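Vallstead Working Papers > Household Practice > Issue 2 > Full text > Section 4

4. The bed as a folding surface

4.1 Where clothes are folded

Of the 960 folding episodes in the diary set, more took place on a bed than on any other surface. The dining table came second and the sofa third. Ironing boards were hardly used for folding, even in households that owned one and kept it open. This differs from the answers given at recruitment, when most of the 141 households named a table as the usual place. The recruitment form asked where clothes "should" be folded, and the wording may have invited a tidier answer than the diaries later supported.

Households in Bullow used the bed more than those in Vallstead. The Bullow homes are mostly flats where the airing rack stands in the bedroom or in the passage next to it, so the bed is the first flat surface anyone reaches. In Vallstead the rack or line tends to be near the back door, and small items were often folded in the kitchen and carried up in piles. Trousers, towels and bedding still went to the bedroom unfolded in most of these homes.

4.2 Heavy garments

Jeans were coded apart from other trousers. They are heavier and stiffer than most of what is in a wash load, they keep their creases from the rack, and in the diaries they are the garment most often described as being left until last. Sepúlveda's scheme, which we follow with small changes, splits the folding of trousers into four steps: laying out, matching the legs, smoothing, and folding down. We added a fifth, turning, for episodes in which the garment is picked up and put down again the other way round before any fold is made.

Laying out takes more room than people expect. An adult pair placed across a double bed can take up much of the width, and with the legs apart it leaves little space for a second pile on the same side. Several diarists wrote that they did the jeans at the foot of the bed and everything else higher up. Others laid them crosswise in the middle and kept finished clothes on a chair.

Figure 3 shows jeans on a bed in one home. In the middle picture the garment is flat, with the waistband to the left and the hems to the right, and the legs have not been brought together; a wedge of sheet can be seen between them. We coded this position as "laid out, legs unmatched". It was the commonest position for jeans in the set and was held for longer than the same position in lighter trousers.

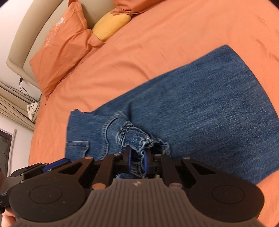
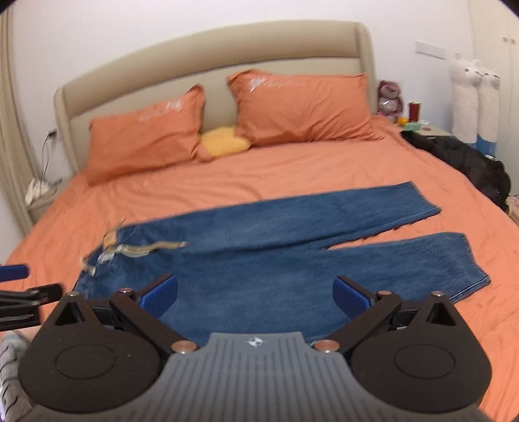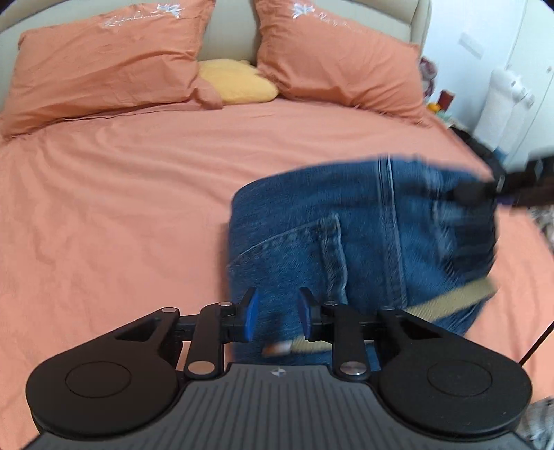
Figure 3. Blue jeans on a bed with an orange sheet, the pillows and a yellow cushion at the head. Middle: legs apart. Last: a hand on the denim at the right.

4.3 Pillows and cushions

We had expected people to clear the bed before folding. In most episodes they cleared only the part they needed. Pillows stayed at the head, and small cushions stayed with them, as in Figure 3. Where a duvet was in the way it was usually pushed down or over to one side and used as a second, softer surface for socks and underwear. Only a small number of diarists stripped the bed first, and these were mostly households that wash bedding and clothes on the same day.

The bed is a soft surface, and this matters for the smoothing step. On a table, a palm drawn down the leg of a pair of jeans presses the cloth against something hard. On a mattress the cloth sinks, and the sheet may move with it. Diarists dealt with this in two main ways. Some held the waistband with one hand while stroking towards the hem with the other. Some lifted the jeans, shook them and let them drop flat, which was coded as turning if the side facing up had changed and as smoothing if it had not. Where both seemed to happen at once the episode was passed to the second coder.

4.4 Loose parts

Belts, drawstrings, cords and straps were a steady source of disagreement between the coders. A drawstring may lie on top of the cloth, as it does in the middle picture of Figure 3, where it runs over the denim from the waist end, or it may be tucked inside the waistband before the first fold. Shirley Landry coded tucking as part of laying out. Ruxandra Furtună coded it as a step of its own whenever the hand left the cloth to do it. After a trial run on the Bakum diaries we kept Furtună's rule for belts and Landry's rule for everything else. The choice makes little difference to the totals, though it does lengthen the laying-out step slightly for tracksuit bottoms and for jeans with a tie waist.

Pockets gave less trouble. Where a diarist mentioned them it was nearly always to say that something had been found inside - a tissue, a coin, a hair grip - and the item was put on the bedside table or the windowsill. We did not code this as a step.

4.5 Stopping part way

Jeans were also the garment most often left unfinished. In 2 of the Bakum households the same pair was recorded as lying on the bed at the start of the evening and moved to a chair at bedtime, still unfolded, on several days in November. Elsewhere a pair would be laid out, left while the smaller clothes were done, and picked up again from where it lay. For the timings in Section 5 we counted such cases as one episode with a gap and took the gap out.

We do not treat an unfinished fold as a failure to fold. Many of the diarists who left jeans on a chair also wrote that they meant to wear them the next morning, and a pair that will be worn in a few hours does not need to fit in a drawer. Episodes of this kind were kept in the set and marked "set aside".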